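Ticket: Label sheets printing with drift toward bottom of page
Product: Lernari desktop client, label module
Opened by: Umesh Chaturvedi
Assigned to: Wai-kit Hsieh
Priority: Normal
Status: Resolved

Reported problem

Text on the storage label template moves down the page with each row. Row 1 is centered in its label. By the last row the second line of text prints across the gap. Started in May after the client update. Same template, same label stock, same printer (Hotavex, tray 2).

Steps already tried by reporter

Restarted client and printer. Deleted and re-added the printer. Loaded a fresh pack of label stock. Printed from a second workstation, same drift.

Log

09:10 Hsieh
Requested the template file and a scan of one bad sheet. Asked whether the drift is the same on plain paper.

09:40 Chaturvedi
Template attached. Drift is identical on plain paper. Left margin is fine on every row, only the vertical position is wrong.

10:05 Hsieh
Rules out feed slip on the label stock. Opened the template here and exported to PDF. Row spacing in the PDF is correct, so the layout engine is not the cause. Please print the PDF from a viewer with scaling set to 100 percent and report back.

10:30 Chaturvedi
PDF from the viewer prints correctly. Printing directly from Lernari still drifts.

10:50 Hsieh
Check Print > Advanced > Page Handling in the client. After the update this can be set to "Use driver default". If the driver default is Fit to Page, the vertical scale is changed and the horizontal is left alone.

11:15 Chaturvedi
It was on driver default. Changed to "None". Drift is gone on rows 1 through the end. New issue: item 124 now prints with a blank picture area. Other items with pictures are fine. 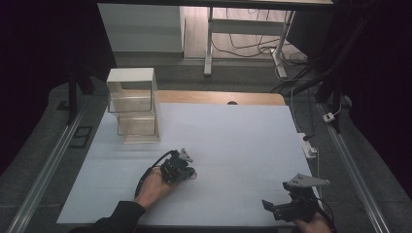 11:35 Hsieh
Blank picture area is a separate fault. The client caches a reduced copy for each record, and the cached copy for 124 is zero bytes. Close the client, delete the contents of the thumbs folder under the user profile, reopen, and let the cache rebuild before printing. Do not delete the parent folder, it holds the template index.

13:20 Chaturvedi
Cache cleared. Rebuild took 55 seconds. Item 124 prints with its picture. Full run printed, all rows aligned.

13:45 Hsieh
Confirmed. The page handling default has been passed to the Ement driver group as a known issue. The setting is stored per user, so the second workstation needs the same change.

Resolution

Page Handling set to None. Thumbnail cache rebuilt. No change to template.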